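4.3 Recording hose-joining examples

Cinora's sales sheet says 100 examples will teach the task. We have not seen that happen. Plan on 300, and keep 29 back for testing.

1. Start a new session in Clidbridge and enter the operator's name.
2. Grip one hose in each arm, close behind the cuff.
3. Bring the two ends face to face, leaving a short gap.
4. Press Record, then close the gap in one slow push.

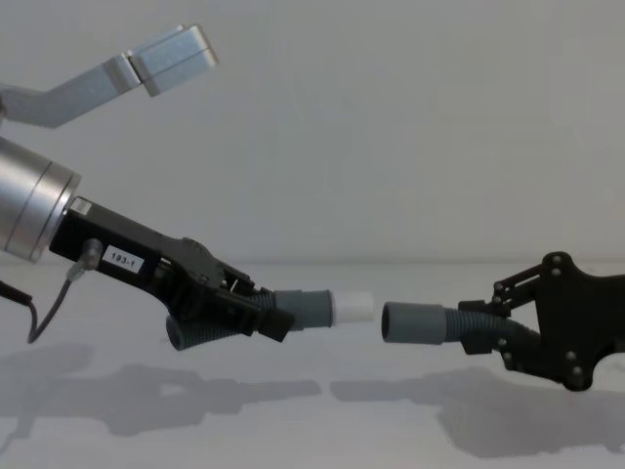 5. Let go with the right arm first, back off, and press Stop.
6. Mark the take Good, Poor or Discard. Do this yourself - the auto-rating passes nearly anything that ends with the grippers open.

Note: Change the starting height and angle between takes. If every take begins the same way, the test score will look great and mean very little.

Caution: Do not pull on a hose to free it from the jaws. Open the jaws from the panel.

After every 6 takes, play one back at full speed. Heather Kerslake's checklist (Appendix B) lists the faults to look for. The "smoothing" option is said to repair jerky takes. Leave it off until you have compared results both ways.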